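Home | Forums | Teleop & Teaching | Search | Log in

Thread: Two arms, one basket, and my thumbs are giving up

tulia_bench
OK so I've been teaching our two-arm setup to load weights into a basket by remote control, and I need somebody to tell me if I'm doing this dumb. I have 40 demos saved. Of those, 9 are ones I'd be happy for anybody to see. The rest have me wobbling over the ring on top of the weight like I'm threading a needle in mittens.

The plan was one weight per demo, always the next one in, left arm or right arm depending on which side it's standing. Basket stays in the middle of the table.

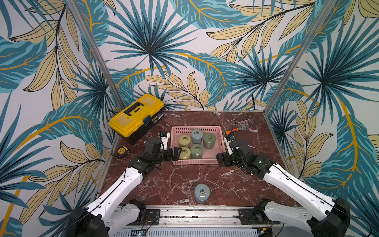
Five in the basket and a blue-gray one still out on the marble.

The trouble is the last one. By that point both grippers want to be over the basket, and I get nervous about knocking them into each other, so I slow way down. I'm pretty sure the policy is going to learn "slow down and dither" as part of the job. Do I keep those demos or toss them?

halfstep
Toss them. We kept ours back in December and the arm learned to hover. It hovered beautifully! Took 14 fresh demos before it quit.

Ebony Grimshaw
I'd keep them, sorry halfstep. If the slow part is always in the same spot it may be telling you something true about the spot. What I would cut is anything where you changed your mind halfway, going in with the left and then switching to the right. That's poison.

halfstep
Hard disagree. Slow is fine, hesitating is a different animal, and from the log you can't tell one from the other.

Ebony Grimshaw
You can if you look at the gripper channel. Open-close-open with nothing picked up = hesitating.

tulia_bench
Oh, I have so many of those. Ugh.

ebbe_k
Ebbe Kristiansen here, I do this on a Hägglund rig. Have you tried hand guiding for the last weight? Grab the arm, walk it through, record that. I did 2 sessions that way and my approach paths got a lot smoother.

tulia_bench
Tried it once. My own hand kept getting in the wrist camera view, so I went back to the controllers. Also, do you all clear the tools off the table first? I've got a toolbox, a tape measure and a wrench on there and I sort of like having them in.

ebbe_k
Leave them, but move them between demos. If the wrench never moves, the policy may start steering by it.

halfstep
On that we agree. Please also vary where the loose weight starts!!

tulia_bench
Fine, fine. Cutting the open-close-open ones, keeping the plain slow ones, shuffling the tools. Will report back.

Comments (3)

mellow_max: Reading this on 4th January with my own pile of bad demos. Thanks, I guess.

stisix_fan: Did the shuffling help? Following.

R. Otter: Ebony is right about switching arms. We lost a whole batch to that.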